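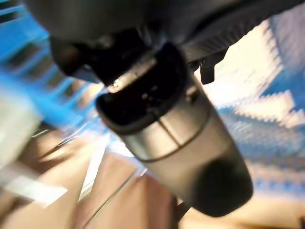 The blue racking side of the store, November.

Racking and floor storage: changes to the small parts store

The small parts store at Bakos has been rearranged over the past month, and the new layout is now in use on both shifts. This note sets out what has moved, what has stayed where it was, and what is expected of anyone putting stock away.

The blue racking keeps its position along the long wall. Its shelf spacing has been altered. The lower levels are now set 300 mm apart and take the Polar cartons in a single layer. The upper levels are unchanged and remain reserved for light goods. Clear height under the top beam is 2,060 mm, measured from the floor to the underside of the beam. Overall height to the top of the uprights is 2,501 mm, and goods must not project above that line.

Load notices have been replaced at the end of each run. The figure shown is for an evenly spread load. A single heavy carton placed in the middle of a shelf does not count as an evenly spread load, and Heidrun Lanz has asked that such cartons go on the floor level until the shelf supports have been checked. She expects to finish the checks before the stock count.

Put-away now follows the part number and no longer the supplier. Rosemik and Polar items that share a part family will therefore sit side by side, which some colleagues have found awkward. The old supplier labels will stay on the shelf edges until the end of the month – please read the white label and ignore the yellow one. Where the two disagree, the Nimo stock list is correct.

Cartons are to be placed with the label facing the aisle and the front edge level with the shelf. Up to 7 cartons may be stacked in the floor bays if they are of the same size. Mixed sizes are limited to two. Opened cartons go on top of the stack, taped shut, with the remaining quantity written on the label side in marker.

Flattened packaging has its own cage by the loading door. It should be carried there at the end of each job. Loose sheets left in the aisle are a slip hazard and also hide the floor markings, several of which were repainted when the bays were moved.

Returns are the one area not yet settled. For the present they stay on the trolley next to the packing bench, with the paperwork inside the carton. Bence Borbély is drawing up a proposal for a separate bay and would like measurements of any return too large for the trolley. Send them to him with the part number, or leave a note in the tray at the stores desk before 3 pm.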